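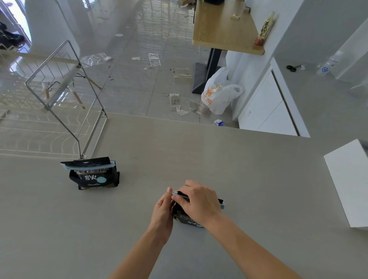 Slide 1: Fold, press, clip. Two black bags of coffee beans on the counter, the standing one marked "Charcoal fire".

Keeping It Fresh: Speaker Notes for the Pantry Evening
Ruairi Purves, Stornstead Community Kitchen
2/23/24
4 min read

Opening (leave slide 1 up while people sit down)

Hello everyone, and thank you for coming out to hear a grown man talk about bag clips! I promise there's more to it than that, but we're starting with the clip because it's my favorite thing in the kitchen and it costs next to nothing.

Point at the standing bag first. Top folded over, light blue clip across the fold, standing up on its own. Then the other one, with the clip being slid along. Same clip, same fold. Let them look for a bit before going on.

Ask the room: who has an open bag of coffee at home right now? Who has it closed with a rubber band? A clothespin? Just rolled up and hoping? (Wait for the laugh, there's always a roller-upper in the front row.)

Why coffee goes flat

Keep this short, the Pokham crowd got restless here in November. Coffee has four enemies: air, moisture, heat and light. A dark bag in a cupboard handles the light. The cupboard handles most of the heat if it isn't the one over the oven. Air and moisture are up to you, every single morning, and it takes ten seconds.

Dark roasts are my weakness. Charcoal-roasted beans especially, I love that smoky smell when you open the bag, and I want the last cup to smell like the first one. That's really what got me started on all of this.

The fold (demo, use the practice bags)

Stand the bag up and tap it on the counter so the beans settle.
Press the air out from the bottom upward. Go gently if there's a valve, you'll hear it puff.
Flatten the top with your fingers, corner to corner.
Fold it over once, crease it, then fold again if there's enough bag left.
Pinch the top edge with one hand so the fold can't spring open.
With the other hand, slide the clip along and press as you go.

Back to slide 1 here and point at the hands. One holding, one pressing. People try to do it one-handed while the kettle's on and then the clip sits crooked and one corner gapes. Two hands! Put the mug down first.

Pass the practice bags around, one between two. Give them a good five minutes, it's the part they like best and they talk to each other.

Choosing a clip

Longer than the bag is wide, with a bit to spare. I got my first ones from Joler's in a mixed pack and half of them were too short for anything but a bag of raisins. Try it on a flat, empty bag before you buy a lot of them. The long plastic kind with a hinge at one end is fine. So is the slide-on kind. Wash them now and then, and dry them all the way before they go near beans again.

Somebody will ask about jars. Jars are great! If you have a jar with a good seal, use it. But I keep the original bag inside or next to it, because I like knowing which beans I'm drinking and I always forget.

Somebody will also ask about the freezer. Small portions, well sealed, take out what you need and don't put it back. Move on quickly or we'll be there all night.

Everything else in the cupboard

Same fold works for rice, flour, oats, frozen peas, dog biscuits. I did my own cupboard last winter and found 27 open packages, of which roughly 65 percent were closed with nothing at all. I was ashamed and also thrilled, because I had clips for every one of them.

My friend Wei buys beans 800 grams at a time and splits each lot into two bags, one for now and one that stays shut until the first is gone. I copied this and I'm never going back. The one you aren't using doesn't get opened every day, so it keeps much better.

Questions, then coffee. Remember to switch the urn on BEFORE the fold demo this time.

Comments

marnie_t
I was the roller-upper in the front row. Went home and did the whole pantry.

Gil
Do the long clips work on the really stiff bags? Mine keep popping off after the second fold.

Ruairi
Gil, try one fold only on the stiff ones, and crease it hard with your thumbnail first.

oatsandall
Would love one of these on spices. Also the coffee was very good.

Recent from the Pantry Evenings
Labels You Will Keep Using
What to Do with Half an Onion
Flour, Rice and the Bottom Shelf
Notes from the Pokham Kitchen Swap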